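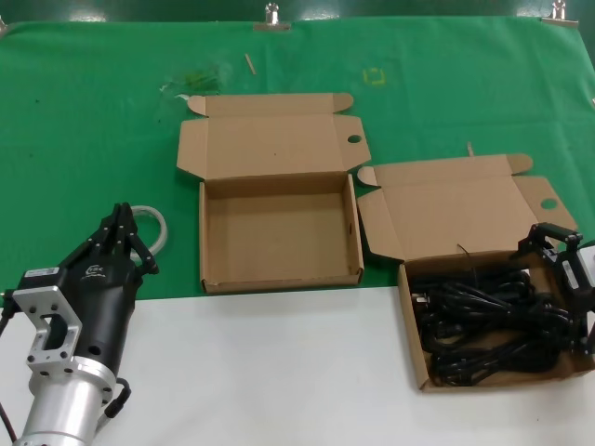
Cable box on the right, empty one in the middle, Skulutum running both arms.

Search reviews... Go

I've had Skulutum on our two-armed bench setup at Stavley since December, and I like it a lot more than I thought I would! It's the planning software from Ekanayake (you bring your own arms and hands), and the bit I bought it for is mixed hands, so a gripper on one side and a fingered hand on the other. Our old planner treated them as two strangers sharing a table.

Setup took me 2 evenings, mostly typing in joint limits. After that I gave it 100 goes at reaching into an open box for a bundle of cables and it found a path on 98 of them, which is lovely – though finding a path and getting a decent hold on a floppy loop of flex are different jobs, and the grasp scoring is still a bit hopeful for my taste.

Moans? The preview window crawls once you load both hand models, and box lids have to be drawn in yourself as flat panels or it'll happily plan straight through them. Oh, and the wrist limit resets to 90 degrees every time you update. Drives me up the wall.

Still, I'd buy it again. The team over at Zekudley have asked to borrow my config files, so I'd better tidy them up first.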